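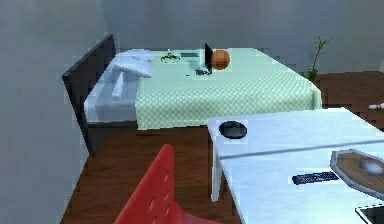 Chapter 6
Looking After a Simulated Cell

A real work cell gets greasy, and so people look after it. A simulated one stays clean while it goes wrong, and may be left alone for months before anyone notices that the basketball weighs as much as the bed.

This chapter is about keeping one such cell in working order. Ours is the Tilomdale bedroom, a practice room for a household arm that fetches things and puts them back. The arm is told to bring the remote control from the table, or to move the laptop off the blanket, and it does so with the confidence of a machine that has never paid for a laptop. The room belongs to the Cerness scene set and is reset before every run. Over its working life it has been reset more than 100 times between checks, a habit we do not recommend.

Three jobs make up most of the upkeep. The first is collision shapes. What you see on screen is paint; what the arm touches is a simpler solid hidden underneath, and the two drift apart whenever somebody improves the paint. A shallow dish whose hidden solid is a plain disk will look fine and refuse to hold anything. The second is resting poses. Every loose object should be set down, left alone for 60 steps, and found where it was put. Objects that creep, hum or sink into the mattress go on the repair list. The third is the reset itself, which must return the room to its starting state and not merely to something tidy.

The case study in Section 6.4 follows run 657, in which the arm missed the tray on the table at every attempt. The crew at Zekberg retuned the gripper, then the wrist, then the gripper again. The fault was in the table, whose hidden top sat slightly higher than its visible one — a repair of one number, once they had run out of other numbers to change.

Before you read on, open the room and switch on the collision view. Write down every object whose outline surprises you. Keep the list, as you will need it for Exercise 6.2.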